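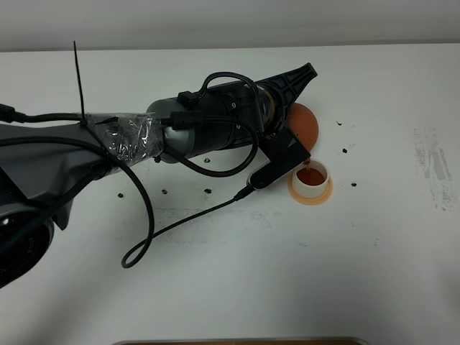 A robot arm over a white tabletop.

Orketti Community Singers
Minutes of the general meeting, March 2024
Held in the upstairs room at 1014 Bellix Avenue
Minutes taken by Morfudd Nicholas

Present: 24 members, including several altos who came straight from work and were very gracious about the shortage of cookies. Apologies were received from the two Vasconcelos sisters, who are visiting family, and from our accompanist, who had a cold and did not want to pass it around.

1. Welcome and minutes of the last meeting

The chair opened the meeting a few minutes late, everybody having had a good deal to say to one another on the stairs. The minutes of the last meeting were read and approved with one correction: the piece we dropped from the winter program was the lullaby, and the carol in 6/8 stayed in. Morfudd apologized to the tenors, who had worked hard on that carol and would like it remembered.

2. Winter concert

There was a long and happy conversation about the winter concert. The church was nearly full, and the second half was felt to be the best singing we have done since we moved rehearsals to Bellix Avenue. The basses came in early on the last page of the Shaker tune, but they came in together – and most of the audience seems to have taken it as intended.

Two complaints were passed along. The side door squeaks badly whenever anyone slips out, and the printed words were too small for a number of our older listeners. It was agreed to use larger type for the spring programs, even if it means going to a second sheet. Morfudd will ask the church about the door and will offer to bring a can of oil herself.

3. Money

After paying for the hall and the accompanist we have $1000 in the account, a bit more than we had at this time last year. There was some talk of buying folders that match. Those in favor feel that we look untidy in a row, and those against have grown fond of their own folders and don't see why they should give them up. We talked about this for longer than the agenda allowed. In the end it was put to a show of hands and the matching folders were turned down, with the understanding that anything fluorescent will stay at home on concert nights.

Dues will stay as they are. Anyone who finds them hard to manage this season should have a quiet word with the chair, as always.

4. Spring program

The concert will be in April, and the theme is rivers. Our director handed out a draft list, which was warmly received apart from the Latvian piece. Several people asked how much of it would be in Latvian, and the answer was all of it. The director promised a sheet with the words spelled out the way they sound, and will sing it through slowly at the next rehearsal so that people can record it on their phones.

The sopranos asked if "Velik" could be moved away from the end of the first half, where it would follow two other high pieces with no chance to rest. The director agreed at once and will swap it with the spiritual. There was then a question about whether the audience should be invited to join in on the last number. Feelings were mixed, and we'll try it in rehearsal with half of us pretending to be the audience.

5. Seating at rehearsals

The altos have asked, very kindly, whether they might change places with the basses for a few weeks. They are under the vent and some of them have been singing in scarves. The basses said they run warm anyway and would be glad to move. Done, starting with the next rehearsal.

A reminder as well that chairs go back against the far wall at the end of the evening, stacked no more than six high. The coffee pot needs to be emptied and rinsed, please, by whoever pours the last cup.

6. New singers

Three people have written to ask about joining, and one of them is a tenor, which brought a round of applause. All three will be invited to sit in on a rehearsal before they decide anything. We don't hold auditions and no one wished to start. Each of them will have somebody to sit beside who knows where we are in the music, and the chair already has a list of people willing to do it.

7. Other business

The blue music stand borrowed after the winter concert has still not come home. If it is in the trunk of your car, no questions will be asked.

A card for our accompanist went around the room and was signed by all. There was a request for more folk songs in the fall and another for fewer, and the director wrote both of them down.

Next meeting: after the spring concert, same room. Morfudd will bring lemon cake, and a second one without nuts.

The meeting closed with one verse of the river song, sung from memory as far as memory went.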